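Wungate Two-Tier Tabletop Shelf
Section 5: Placing, Dusting and Cleaning 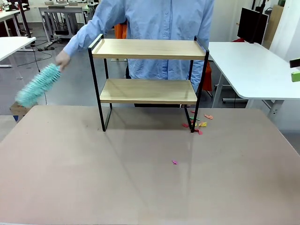 Fig. 11. Dusting with a microfiber duster, shelf standing on the tabletop.

Read this section after the shelf has been assembled as shown in Section 3. The instructions apply to the two-tier model with black metal frame and light wood-grain boards. For the Wungate wall model, see the separate sheet.

5.1 Placing the shelf

1. Clear the part of the table where the shelf will stand. Small bits of paper under a foot can make the shelf rock.
2. Lift the shelf by the metal frame, one hand on each side. Do not lift it by the upper board.
3. Set both feet down at the same time.
4. Press lightly on each end of the upper board. If the shelf rocks, loosen the frame screws a half turn, press down on the frame, and tighten them again.
5. Leave at least 3 inches between the shelf and any wall so that a duster can pass behind it.

CAUTION: Do not slide the shelf across a painted or varnished tabletop. Lift it.

5.2 Regular dusting

Dust the shelf once a week, or more often if it stands in a craft area or near a window.

1. Take everything off both boards.
2. Shake out the duster away from the table. The Draltine duster and other microfiber dusters with a soft head are suitable.
3. Dust the upper board first, from the back edge to the front.
4. Dust the lower board. Reach in from the front, then from each side through the open frame.
5. Run the duster down the frame and over the feet.
6. Pick up paper scraps and other larger pieces from the tabletop by hand. A duster will only push them around.
7. Dust the tabletop last, including the area under the lower board.

Note: Use the duster dry. Furniture polish and dusting sprays leave a film on the boards and make the metal frame show fingerprints.

5.3 Removing marks

1. Wipe the mark with a soft cloth dampened with lukewarm water.
2. If the mark stays, add one drop of dish soap to the cloth and wipe again.
3. Wipe with a second cloth dampened with plain water.
4. Dry the board right away, paying attention to the front edge and the places where the board meets the frame.

CAUTION: Do not use scouring powder, steel wool, bleach or nail polish remover on any part of the shelf. Do not use a steam cleaner.

Glue and tape residue: Let glue dry fully, then lift it with a plastic scraper held flat. Proramo adhesive pads can be peeled off after warming them with a hair dryer on the low setting.

5.4 Checking the screws

Check all frame screws each April, and any time the shelf has been moved to another room. Tighten by hand with the key supplied. Do not use a power driver.

If a screw is missing or will not hold, take everything off the shelf and order part bag 70 from Pasaribu Home Parts. Do not replace it with a longer screw.

Continue with Section 6, Taking the Shelf Apart for Storage.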